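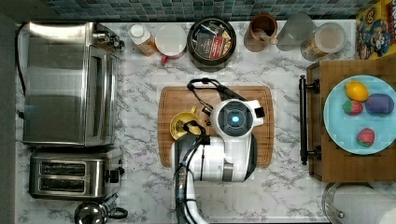 Pre-session check, kitchen bench, Prarndale
December. Posted by bench lead, Lera demo collection

Run through before first episode. Initial each line, comments underneath.

1. E-stop in reach of operator – OK
2. Arm bolts, wrist screws – OK, nipped one up
3. Cables clear of full reach – WATCH. Slack loop at wrist, redo ties at lunch
4. Appliances on bench switched off at wall – OK 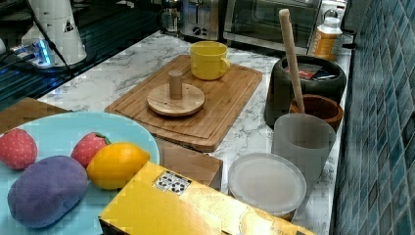

PROPS AND LAYOUT

5. Board flat, doesn't slide – OK
6. Mug handle pointing right for this block – OK
7. Plate stocked, plush only – OK. Keep the lemon and both strawberries on it, they're distractors, don't tidy them off
8. Nothing chipped or sharp – OK

Comment: Stenance sheet still has last months layout. Use this one.
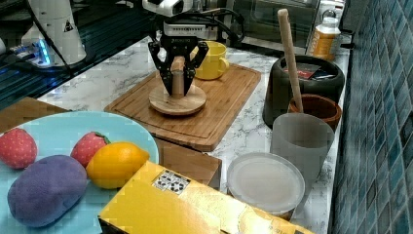

Fingers closed on the peg, disc on the board.

9. Grip force at low setting – OK
10. Operator lets go of the leader arm only after fingers open – reminded both shifts
11. Bad grasps kept and tagged "fail", not deleted – 4 tagged so far

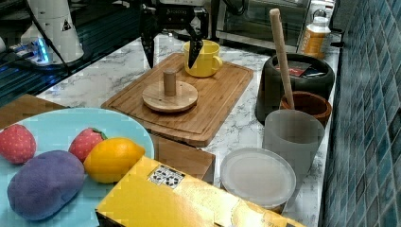 Episode count is 82 this morning, 2133 all up on the Kütt drive. Start poses are too samey, the model will just learn the one approach. Vary the height and come in from the left as well. Go easy near the mug – fingertip gets very close to it and it's ceramic, so slow speed at the back of the board. Episode 46 has no wrist video, redo. Recheck item 3 before restarting, then sign of.

Related
Leader arm calibration sheet
Tagging failed grasps
Kütt drive – how to free up space
Lera weekly bench checks, November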